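Bench notebook, Wednesday
Jilden pocket voice recorder, run time and cell capacity

Started just after nine. Milagros had left the charger plugged in overnight, so the unit came off a full charge, or at least off a green light, and I don't think those are the same thing. More on that further down.

What we are checking: the box says 25 hours of continuous recording on one charge. The leaflet inside says "up to" 25 hours. The listing that Haf printed out says 25 hours "in normal use", with no word on what normal use is. Three versions of one claim, and the firmest of them is the one printed largest. I'd like to know what the recorder does at the settings a person would choose if they wanted to hear the result afterwards.

Settings for run one: highest quality, uncompressed, voice activation off, backlight left as it came out of the box. Radio on the shelf, talk station, low volume. Recorder face up on the foam. Clock set by hand from the wall clock.

Run one stopped at 15 hours. (That was the earlier run, last file closed properly, no corruption. I only wrote it up today.) Fifteen is not a bad number for something this size. It is a long way from 25 and I'd have been happier if the box had just said it.

Rhydian's objection, which is fair: the leaflet has a footnote under the table saying the figure was measured in long play mode. Long play on this thing is so squashed that I can tell a man is speaking and very little else. I put a minute of it through the bench speaker and Tegwen asked whether it was under water. If that's the mode the 25 hours belongs to, then the 25 hours belongs to a mode I wouldn't use for a shopping list. Still, it's what they measured and we should run it too before we say anything rude in the write-up.

Voice activation: ignore it for timing. It stops recording in the quiet bits, so you can stretch the run as long as you like by keeping quiet. I suspect a fair few of the glowing reviews come from people who left it on without knowing. It also clips the first word of everything, and there's no setting for that in the menu that I can find. Evander says older Jildens had one, three levels, under "sense". Not on this one. Either they removed it or it's behind a button press the leaflet doesn't mention.

Now the cell.

Took the back off after run one. Four screws, two of them under the label, so anyone who does this at home has said goodbye to the warranty. Flat pouch cell held down with double-sided tape, thin leads, a protection board the width of the tabs. The sleeve is printed 858 mAh. An oddly exact number for a cheap cell and that made me trust it more than I should have.

Discharged it on the Rever at a gentle rate down to the cut-off. Got 796. Not scandalous. A cell that's sat in a warehouse and then been run flat once can easily come in under its printed figure, and our cut-off is set a touch higher than most makers use. If I were selling cells I would pick the lowest cut-off I could get away with and print that. So 796 against 858 tells me the cell is more or less honest and the run time claim is the thing to lean on.

I say more or less because I have one result from one cell. Rhydian wants to put "capacity as stated" in the summary. I don't agree to that yet. One cell, one run, one analyser that hasn't been checked against the shunt since Haf moved the bench.
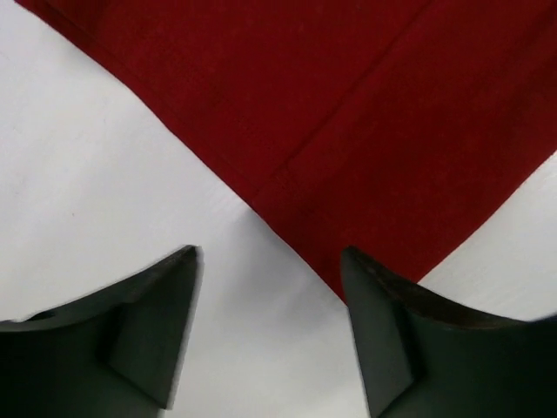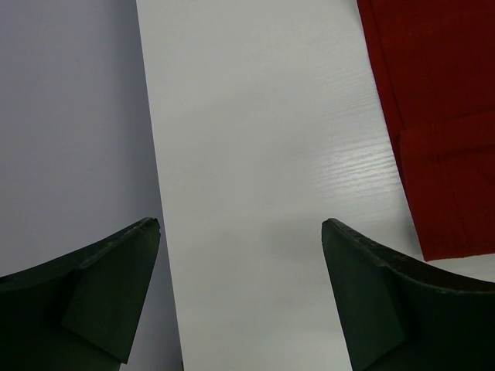
Checked the Rever against the shunt after lunch. It reads slightly low on current at the bottom end, steady everywhere else. Would lift the 796 by a small amount but wouldn't get it to 858. I haven't corrected the number. It stays as read, with the note, and if someone wants to correct it later they can see what it was.

Charging light. This is the part that annoys me. The light goes from red to green well before the charge current has dropped off. I put the meter in line and watched it: green light, and the cell still taking a decent current, and it kept on taking it for long enough that I went and made tea. So a person who unplugs at green gets a recorder that isn't full. That means every run time anybody quotes for this recorder, ours included, depends on when it came off the lead. Run one came off at green, I'm fairly sure. Milagros thinks so too but didn't write it down. Run two to be left on until the current is flat, and write down who unplugged it.

Could be that the 15 hours improves. I don't expect miracles.

Also tried three other chargers to see if the light was the charger's fault. The Limsakul plug behaved the same. The little Nuris one behaved the same. A laptop port behaved the same but slower. The light is driven off the voltage inside the recorder and has no idea what the current is doing. Cheap way to do it and very common, so I won't single Jilden out, but the leaflet says "green: fully charged" and that isn't true on our bench.

The battery symbol on the screen is no better. Three bars for most of the run, then two for a short while, then one bar and off. On run one it went from two bars to dead between Tegwen's checks, so I can't say how long the last bar lasted. Put the webcam on it for run two? Evander has offered to rig something that logs the supply voltage, which would be better, though it means soldering to the tabs and I'd like one run with the case closed and nobody's wires in it first.

Sound. Not the point today, but since I had the files open:

Hiss is high. Higher than the older model on the same shelf with the same radio, and I listened to both blind (Haf swapped the names) and picked the new one as the noisier every time. The leaflet says "studio clarity". There is a click at the start of each file and a softer one each time it splits a long recording. The split itself loses nothing that I can hear. I lined up the two ends in the editor and the sentence runs straight across. Good. That's better than I expected and it should go in the write-up as a plus, because there aren't many.

The internal clock drifted over run one. Slow. Not by enough to matter for notes, but Rhydian wants these for interviews where somebody may ask when a thing was said, and I'd tell him to speak the time at the start and the end and not rely on the file stamp.

Handling noise is poor and that's normal for the type. Slide switch on the side is loud if you move it while recording, and you have to move it to lock the buttons. So the lock gets recorded. I can't work out who signed that off.

Things I was asked to check and can't support:

"Starts in an instant." No. There's a pause from off while the logo shows. From standby it's quick. Nothing on the box says from standby.

"Works as a USB drive on any computer." Worked on the two in here. The old one in the store room saw it as a drive and then refused to open it. Could be the old machine.

"Drop resistant." Haven't dropped it. Milagros has volunteered and I've said after run two.

A question for Haf: the listing has a lot of reviews that mention the run time in the same words, down to the same missing comma. I'm not saying what that means, but I wouldn't quote them. If we need outside opinions let's ask the two people upstairs who bought their own.

For the summary, wording I could live with: "In its best quality mode our sample recorded for 15 hours on one charge. The maker's 25 hours appears to refer to the long play mode, which we have not yet timed." Leave the cell out until there's a second result. Rhydian will say it's too cautious, he said the same about the torches, and we had to reprint that page.

Next:

Run two, same settings, charged until the current is flat. Start it first thing so the end falls at an hour when somebody might be awake.
Run three, long play, same radio, same volume.
Second cell, if the supplier will sell us one without the recorder around it. Otherwise second recorder, and we need one of those anyway.
Evander to bring the logger leads. Do not solder yet.
Tegwen to find out whether the button for the old "sense" menu still exists.

Recorder is on charge as of half past four, meter in line, light already green. Please leave it alone.

Added later, in pencil, same day: current still not flat at six. Left it running. Haf is last out and will write down the reading before she switches the bench off at the wall, which also means the charge will be cut short again unless she moves it to the other socket. Have told her. Have also put tape on the plug.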